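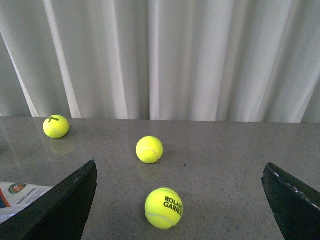

Tennis balls on the grey speckled counter, white pleated curtain behind.

Brikholm Counter Objects: tennis ball subset

Version 1.2, updated 15 April 2023

Summary

This subset covers loose tennis balls on a kitchen-height counter. It is one of 16 object groups in Brikholm Counter Objects and holds 2,290 stills. All balls are yellow-green felt. Some show printing and some show only seam, depending on how they came to rest.

Setting

The counter is grey, speckled and polished enough to give a soft reflection under most objects. A white pleated curtain closes off the background. Counter and curtain are the same in all groups, so colour statistics for the background can be shared between them.

Objects

Balls came from the Furnon and Benkirane stores. They were used as supplied and were not brushed or cleaned. Balls that had lost their felt in patches were left out.

Printing is transcribed as far as it can be read. Where a word wraps around the ball, only the visible letters are entered. In the still at the top of this file, the nearest ball is entered as "ROLANI / GARRO", with the full reading "ROLAND GARROS" in the notes field. The ball at the far left has part of a cursive logo, noted as "Wilson, partial". The middle ball has no readable text and its text field is blank.

Layout

stills/ colour images, one per arrangement
labels/ one text file per still, same base name
splits/ train and test lists
thumbs/ square previews, 224 on each side

Label fields

ball_id: numbered left to right within a still
text: visible printing, capitals kept as printed
seam: yes, no or faint
notes: free text, may be empty

Labelling rules

Reflections on the counter are not labelled as objects. A reflection that touches the ball is left outside the outline. Felt fuzz at the edge is included in the outline. Seams are marked "faint" if they can be found only by enlarging the still.

Known problems

The left-to-right numbering is unstable where two balls are nearly in line. In 30 stills the order was set by hand and should be treated as arbitrary.

Yellow-green varies between stills, and nearer balls can look more saturated. No colour correction has been applied.

ball_id does not carry over from one still to the next. It cannot be used to follow the same ball.

Changes

1.2: partial logos moved from text to notes
1.1: test list rebuilt to match the Gandau naming scheme
1.0: first release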